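Home | Desk & Office | Plants | Small Rooms | About | Contact

How I Reset My Desk Before Fall (and Keep the Plant Alive)

September 27, 2019

Every year when the weather turns I get the itch to redo my work corner. I don't buy much, I just take it apart and put it back together so it feels like a place I want to sit. 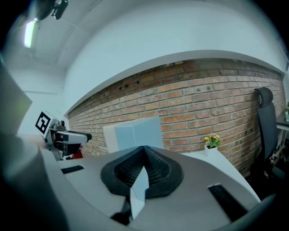

The whole job takes me 45 minutes if I keep my phone in another room, and closer to the length of a movie if I don't. I've done it in the old apartment in Lernville and in the place I have now, and the order of things hasn't changed.

Step 1: Get everything off

I mean everything, including the stuff you swear is already in the right spot. Put it on the bed or the floor. I used to clean around my things and then wonder why the desk still looked the same when I was done! While it's bare, wipe the top with a damp cloth and a drop of dish soap, then go over it again with a dry one. White desks show coffee rings like crazy, so if you have one, let a soapy cloth sit on the ring for a few minutes before you scrub.

Step 2: One box, and only one

Small things need a home. I like a plain box in light gray or white, nothing with a pattern. Mine came from Bodance and it has held up fine, though the lid was a bit tight at first. Chargers, sticky notes, the good scissors, spare batteries — they all go in. If the box won't close, something has to leave. I have thrown out so many dead pens this way.

Step 3: Pick a plant that flowers

You can put a fern on a desk, sure, but a little pot of yellow flowers does something for me in October that a fern can't. Keep it small, in a pot you can lift with one hand, and set it toward the back where your elbow won't find it. A square pot is nice because it sits flush against other things.

For watering, I stick a finger in the soil. If it feels dry down to the first knuckle, I carry the pot to the sink, water it slowly and let it drain before it goes back. Please don't water it on the desk (ask me about my old keyboard). Pinch off the faded flowers when you see them, and turn the pot a little every few days so it doesn't lean toward the window.

Step 4: Don't skip the chair

A mesh back collects more dust than you'd think. Run the brush end of the vacuum over both sides, then wipe the headrest and the metal parts of the base. If you have wheels, flip the chair over and pull the hair out with tweezers. Gross, but it rolls so much better afterward.

Then sit down and set the height again. Feet flat, elbows level with the desk. I lower mine every fall once I'm back in thick socks and slippers — no idea why it bugs me so much, but it does.

Step 5: Put back less than you took off

Start with what you use daily and leave a clear stretch in front of the chair. Wait 2 days before you bring back the rest. I still have a Klinhom lamp in the closet from last year's reset, and I keep meaning to give it to my sister.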